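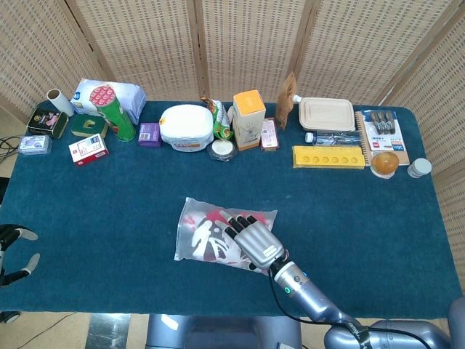

Trellunard (software)

Trellunard is a grasp planning and contact control package for humanoid robots with multi-fingered hands. It was written by Lina Qudah and Ulla Rissanen at the Wallosum laboratory and first released in February under the Srour open licence. The package is used mainly for tabletop manipulation of packaged household goods, including cartons, tubs, bottles and film bags.

Architecture

The software is organised as two processes. The perception process segments the tabletop from head camera images and assigns each item a rigidity class. The control process, known as Mesik, converts the chosen grasp into finger trajectories and runs at 40 Hz. Operators may adjust closing speed and force limits for each class -- the defaults are deliberately conservative.

Deformable packaging

Clear plastic film is treated as a separate class. Depth readings on transparent film are unreliable, and the planner therefore estimates the outline of a bag from its crinkled edges and from any printed fabric visible inside. The hand is then lowered with the fingers splayed until contact is registered against the supporting surface. Closing the fingers is a later step, and may be cancelled if the film slides.

Evaluation

The reference test set consists of 116 items in mixed colours and finishes. Each trial is limited to 60 seconds, after which the controller returns the arm to its starting posture. Items placed behind taller packaging remain a recognised limitation of the perception process.

Shares: 2 | Comments: 0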